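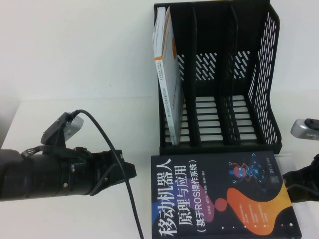

4.2 Storing your paper records

The Zurnbridge home filing kit assumes you own a shoebox of receipts and a vague sense of guilt. This section deals with the shoebox. You will need the label sheet, a pencil, and something upright to file into. A black three-compartment magazine organizer with slots in the sides does the job nicely, and if yours has one book leaning in the left compartment and the other two empty, you are further along than most of our customers.

1. Tip the shoebox out on a table. Do not read anything yet. People who start reading are still there at dinner.

2. Make two piles: paper with a date on it, and paper without. Tickets for the Flornska ferry count as dated even when the ink has faded to a rumor.

3. Put the dated pile in order, newest on top.

4. Peel three labels from the sheet and mark them KEEP, ASK and SHRED. Stick one on the front lip of each compartment. Labels hold for years on smooth plastic and until lunch on cardboard.

5. File the dated pile under KEEP. Stop at 70 sheets per compartment. Past that, the paper bows and slides out when you reach for it.

6. Put the undated pile under ASK. Ask.

Note: Warranty cards go under KEEP even if the appliance has died. You may want to write to someone.

Note: If you are moving over from the older Brirkano kit, your labels are a different width. Trim them or live with it.

CAUTION: Do not shred anything in the first month. Gunhild Oddsson, who wrote the first edition of this guide, shredded the deed to her own garage in April and has asked us to keep this warning in.

CAUTION: The label sheet contains 300 labels. You will not need 300 labels. Keep the sheet away from children and from anyone who has recently bought spice jars.

For tax papers, see 4.3. For letters you have been avoiding, see 4.5.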